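Aug 14, 2024. Belora build, towel rig

Workshop day, started late. Both arms up on the bench, green pads on all fingers now (old black ones binned, too slippy on terry). Golshifteh on towel handling, me on the config. Grip force 37 to start, then 41. Keep 41 for now.

Wrist cams still want a refocus at close range. Raimonds to check teh mounts. 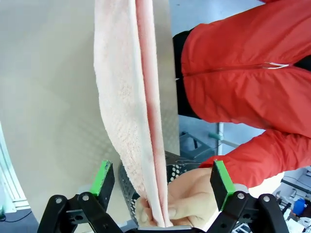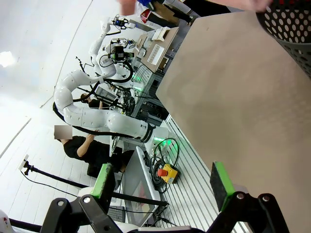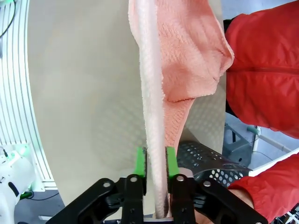
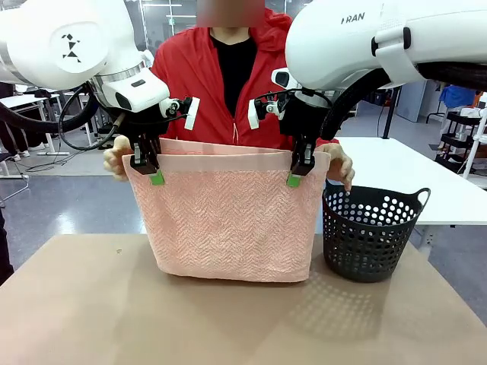 Three wrist views then the bench cam, pink towel in all but the second.

Zohreh reckons we should teach the handover slower, let go only after both jaws have closed. Agree. Tried it at 340 ms wait, feels long but leave it in until the logs say otherwise.

To do:
swap left wrist cable, connector is going again
ask Urs re the spare finger linkages, he had a box in March
back up configs BEFORE updating, not like last time
Pejman wants thicker towels next, fine but after the basket drop is sorted definately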